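4.2 Self-reported tidiness and the problem of the baseline

The claim that household storage reduces time spent searching for everyday objects rests on a surprisingly small body of work. The Jenham survey is cited most often, usually for its headline finding that homes with "designated places" lose fewer minutes a day to looking for things. The survey reached 500 households, but only 124 returned the second diary, and the published tables do not say how those households differed from the ones that dropped out. It seems at least possible that people who keep a diary to the end are also people who put the scissors back in the drawer. Later authors have repeated the finding without the drop-out figure, and in two cases without the word "diary".

A second difficulty lies in what was counted as storage. The Jenham coding sheet gives one point for any container "in regular use", whether that is a chest of drawers or a bowl by the front door. A home with many small containers therefore scores higher than a home with one large cupboard, even where the cupboard holds everything. We recoded the available diaries by volume, using the room plans attached to them, and the link between storage and search time became weak enough that we would not want to build advice on it.

The historical argument fares little better. Household manuals are often brought in to show that the wish for "a place for everything" is old and therefore natural. The Brivness manual of 1841 is the usual witness. It does contain a page on shelves, but the page is addressed to shopkeepers, and its concern is theft. Reading it as evidence of how families kept their kitchens asks a good deal of one page.

We are also doubtful about open storage, meaning racks and baskets whose contents can be seen from outside (Figure 3). Gesov's trial reported that open baskets shortened retrieval, and this may be so on the day. The trial lasted a single afternoon, however, and all the objects were new to the people handling them. Whether being able to see a thing still helps after months of walking past it is a separate question, and one the trial could not answer. Our own diarists complained more about dust and crowding in open units than about lost items — a cost that no study we have read puts into its sums.

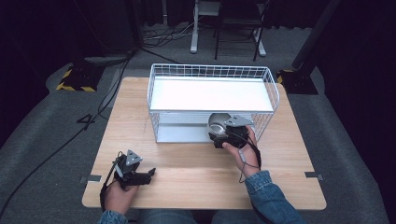 Figure 3. Open storage: a white wire-mesh basket with two levels, on a light wooden table.

4.3 What the diaries can support

We limit ourselves to two statements. Search time varied more between days in the same home than between homes, and up to 80 entries in the recoded set describe an item that was in its usual place all along. Neither statement says much in favour of buying another basket.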